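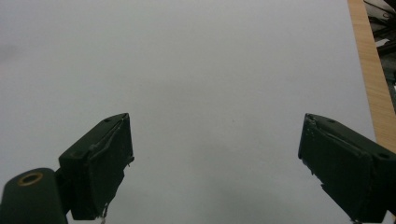
Do I need to fill in a form to donate papers to the Peltmont local history room? No. A short letter is enough, signed and with a phone number. Tell us who owned the papers and which years they cover. A blank sheet with no printing on it is fine for this - we don't need a letterhead.

How much can I bring at one time?
Up to 3 boxes. Call ahead if you have more.

Will I get my papers back?
Only if you ask for a loan instead of a gift. Loans run for 2 years.

Who do I ask for?
Armindo Matos, extension 2661. The desk opens at 9.

Do you take newspapers?
Not since October.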